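Teaching an arm to swap hard drives

The shared workshop at Skavulthorpe has benches for woodwork, bikes and sewing, and at the far end there is a robot arm that Lucero Cáceres has been programming since August. She calls the project Nina. The aim is modest: take a hard drive carrier out of an old Dell tower, put another one in, and do it without bending anything.

"I wanted a job that looks easy and has a fiddly bit in the middle," she says. "Drive carriers are like that. You line up the rails and you push."
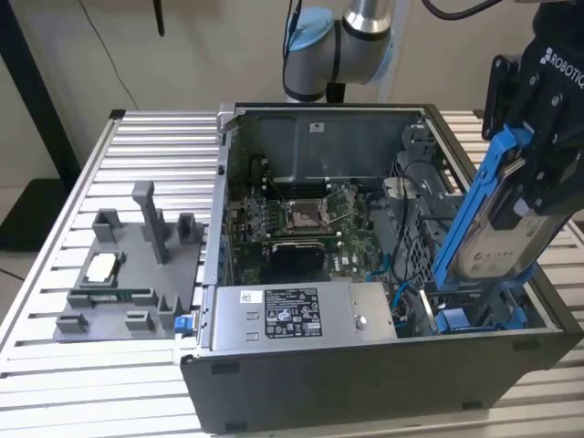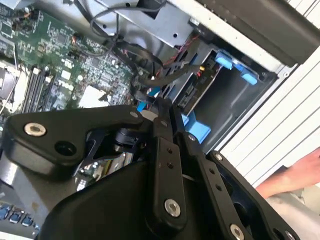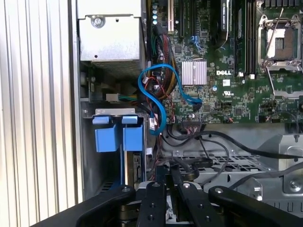 Gianni Farina thinks the pushing is the wrong place to spend so much time, and says a simpler rig on a straight slide would have done the same work for less money. Cáceres has heard this before.

"He's right about the money," she says. "But a slide only does one case. I want to move on to memory and then cables, and I don't want to start again each time."

The tower lies on its side with the panel off, so the arm can come in from above. A grey 3D-printed plate on the table has pockets and slots for parts. She printed it in 2 pieces, and the longer one took 32 hours.

Her log had reached 186 attempts by 6th March. Most of the early failures came from the angle of the carrier. If one rail went in before the other, the drive jammed and she had to stop the arm by hand. Slowing down the last stretch helped more than any change to the code.

"I lost seven evenings to one loose bolt," she says. "I was rewriting things that were fine."

The next stage is called Skorna, after a folder name that stuck. It will deal with the SATA leads, which bend differently every time and get in the way of the fingers. She has not decided how to hold them yet.

"Probably clips," she says. "I'll print a few and see."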